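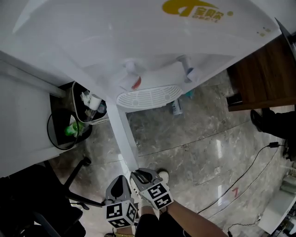
About us

Hello and welcome! I'm the person behind Jinetti, and if you've ever emailed us, rung us or opened the door to a woman with a yellow bucket in each hand, there's a fair chance that was me. We look after the corners of small workplaces. I mean the water point, the bins, the bit of floor between the desk and the wall, the cupboard with the tea things in it, and whatever has rolled under any of those since the last time somebody looked.

We're not a big cleaning company and I've never much wanted to be one. There are firms that will send a team in at night and do eight floors before breakfast, and they're very good at it. What they don't generally do is stop and wipe the spout of each tap on your water dispenser, or notice that the drip tray lifts out and that it's been a good while since anyone lifted it. I notice that sort of thing. I can't help it, I've been like it since school (I was the child who cleaned the pencil sharpener).

How it started

I used to work in the office of a tile showroom called Cortés, mostly doing invoices. Lovely place, lovely people, stone floors everywhere you looked. My desk was next to the water dispenser, so I had a front-row seat for everything that goes on around one. People fill a paper cup, drink half of it standing up, have a chat, and drop the cup in whichever bin is nearest. By four in the afternoon that bin is full to the top with cups and tissues and plastic bottles, and the one across the room has a single banana skin in it.

I started going round at the end of the day to even things up. Then I brought in a cloth. Then the physiotherapists upstairs asked if I'd do theirs as well, and they paid me for it, which had frankly never crossed my mind! I did 2 evenings a week for them all through that winter, and by May I'd handed in my notice and had a van on order. I cried a bit on my last day and they gave me a marble offcut as a leaving present. I use it as a doorstop.

We now look after 57 workplaces, nearly all of them small: dentists, accountants, a driving school, a couple of labs, a violin repairer. If you've got one kitchen and one corridor you're just our size.

What we do on a visit

It depends what you've asked for, but most people have what we call the Nekuno visit. (Nekuno was the name of the first business that signed up for it properly, and they said they didn't mind.) It goes like this.

Bins first, always. Everything out, bottles separated from the rest, paper cups in their own bag, and the bin itself wiped inside and round the rim before a new liner goes in. If there's a cable or a lead draped anywhere near a bin we move it out of the way and tell you where we've put it. We never throw away anything that isn't in a bin. It might look like rubbish, but it might also be the one part your engineer has been hunting for, so it goes on the nearest desk with a little note.

Then the dispenser. Outside panels, the taps, the drip tray and the grille on top of it. The red tap is the hot one on nearly every machine we see, and we're careful around it, and I'd ask you to be as well, especially if you've got visitors who don't know the machine. We do the outside and the tray only. Filters and the inside tank are a job for whoever supplies your water, and we'll happily nag them for you.

Then the floor, last of all, with everything that can be lifted lifted. Polished stone gets a barely damp mop and a dry cloth straight after. Please, please don't let anyone use vinegar on marble. I've seen what it does and you can't wipe it off again. Dark grey marble with pale veins is the very worst for showing drips, by the way, and also my favourite floor in the world, so I don't hold it against it.

Spray cans, bottles and anything else we find standing on the floor go back in a cupboard if you've told us which one. If you haven't, we'll ask. We ask a lot of questions in the first month and then hardly any.

The bin business

People tease me about this but I do have opinions on bins. My main one is that you want 2 of them by the water, side by side, one for bottles and one for everything else. They don't have to match. A round one and a square one is better if anything, your hand learns which is which and you stop having to look. Don't hide them too well, either. A bin tucked right down behind a cabinet is tidy, but people will miss it when they're throwing, and then it's my knees on the floor getting the tissues out.

And if you can bear to, keep a mug at work. I'm not going to preach. We did a tally one year across all our places, just out of nosiness, and counted 1158 paper cups in a single week. I sent the number round in our newsletter and a good few people turned up with mugs afterwards, including the driving school, who now have a rack for them.

Who comes to your door

There's a small team of us and you'll normally see the same face each time. We all do the same training, which is a morning with me and a flask of coffee in somebody's kitchenette, followed by a couple of weeks going out in pairs. We don't wear headphones and we don't rearrange your desk. If you're still working when we arrive, stay where you are, we'll go round your feet. Lots of our customers do and we're used to it.

We carry our own cloths and wash them ourselves. The colours mean something (blue for water points, green for kitchens, and the pink ones never leave the loos), so if you find one we've left behind, do tell us and we'll fetch it.

The Peleo cupboard

We also run a small lending cupboard called Peleo. It started with one carpet washer that I'd bought and barely used, and it's grown into shelves of stuff: long-handled dusters, a decent step stool, spare liners in odd sizes, cable clips, a thing for getting chewing gum off chairs. Any customer can borrow from it for nothing. The cable clips are the most popular by miles and they don't tend to come back, so I've stopped writing them down. If you've got leads trailing over the floor near where people walk, just take some, and we'll stick them down for you if you like.

Getting in touch

Ring or email, whichever you prefer, and I'll come and have a look. I don't charge for looking. It helps if you can tell me what your floor is made of, how many people use the water and what time everyone goes home. I'll want to see under things, so don't tidy up for me beforehand! I'd much sooner see it on an ordinary afternoon.

Mornings are best for phone calls. After three I'm usually in the van or under somebody's sink, but leave a message and I'll ring you back the same evening.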